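Unit 7: Planning and Budgeting for Hand-Held Grippers and Data Rigs
Course handout, Equipment Planning for Small Robotics Groups
Instructor: Sohail Bangash

Reading before class: your own group's purchase list from Unit 6. Bring it on paper or have it open.

1. What we are pricing

By now each group has decided how many hand-held grippers it wants and what tasks they will be used for. In this unit we turn that into a budget someone can sign. The running case is the Ullville site, which wanted to collect hand-guided demonstrations in its own work area and then run the results on one arm. The site already had the arm. It did not have grippers, mounts, spare parts, storage, or any idea of what a year of use would cost.

The first Ullville request was a single line: "grippers, 4." It was sent back. A purchasing office can't do anything with a line like that, and you will not be able to either when the boxes come and two of the cables are missing.

2. Break the purchase into lines

Use at least these headings. Add your own if you need them.

Tool body. The housing, handle, and moving parts of one gripper, as quoted.
Camera and lens. Quote it separately even if the seller bundles it. Cameras are replaced on a different schedule from housings.
Contact parts. Fingers, pads, anything soft that touches the object. These wear out.
Markers. Printed patterns, boards, and stands for calibration. Cheap, but they get bent and have to be flat.
Power and storage. Batteries, chargers, memory cards, card readers.
Work surface. Tables, clamps, base plates, cable covers.
Shipping, duty, and setup.
Spares.
Labor. Hours to unpack, assemble, calibrate, and train.

The most common mistake in last year's assignments was leaving out labor. The second was counting spares as part of the first order and then using them in the first month as regular parts, which left nothing on the shelf by December.

3. Worked example: contact parts

Suppose the planner at Ullville gets a quote of $237 for a pack of contact parts and the pack fits one gripper. The supplier, Diltovov, gives a working life of up to 1000 grasps. Write that down as the supplier's number. It is an upper limit, and the conditions behind it are not yours.

The site plans 200 grasps per working session on each tool. At the supplier's best figure, a pack lasts five sessions. A group that runs two sessions a week will go through a pack in two and a half weeks. Most students are surprised by this the first time they work it out, and it changes the order of the budget. Over a year, contact parts can cost more than the tool.

Do the same arithmetic for your own list. If the supplier gives no working life, ask in writing. If they still give none, buy two packs, run one until it fails, and keep a log. Put the cost of that test in the budget as its own line.

4. Comparing two quotes

The second supplier in the case, Jadelthorpe, asked $623 for a set that included the contact parts, a marker board, and one replacement housing panel. It looks like the expensive choice next to $237. To compare them, list what each one leaves out and price the missing items until both columns cover the same things.

Questions to put to every supplier:

Are the soft parts sold alone, or only with the housing?
Can we print or cut any part ourselves, and does that affect the warranty?
How long is the price good for?
Who pays return shipping on a cracked housing?
Is the lens cover glass or plastic, and what does a new one cost?
What is the lead time in a normal month, and what is it over the holidays?

Get answers by email. Phone answers go in your notes but not in the budget.

5. Space and site costs

Walk the room before you order. Take a tape measure and the drawing of the arm's reach. For the work area, note the depth of the table, the nearest outlet, and where a person will stand while someone else is using the tool. Check the ceiling lights too. Long fluorescent tubes and small recessed fixtures give different light at different points in the same room, and you may want a line for lamps or blinds.

A shared room costs less but has limits on hours. The Quintanilla group paid nothing for its space and then spent more than it had planned on a lockable cabinet and on moving the stand in and out every day. Count setup time for each session if you cannot leave equipment in place.

6. Timing the purchase

Split the order in two. The first order is one complete tool with everything needed to run it. The second is the rest, placed after the first has been used for real work. Prices may be slightly worse this way. You will still save money if the first tool shows that you picked the wrong mount.

Set the date of the second order on paper when you place the first. Groups that left it open usually missed the end of their budget year.

7. Assignment

Hand in a two-page budget for your own group. Page one is the table of lines from section 2, with source and quote number for each price. Page two covers yearly running costs, with the wear calculation from section 3 written out in full. Mark any figure that is a guess with a G. Budgets with no G anywhere will be returned, as will budgets made up mostly of them.

Grading: completeness of lines, 40 percent. Wear and running costs, 40 percent. Clear layout, 20 percent.

Next unit: maintenance logs and when to retire a tool.
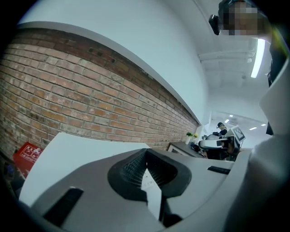 Figure 7.1. Hand-held gripper in the foreground, with a work area and patterned marker on a stand at the far end of the room.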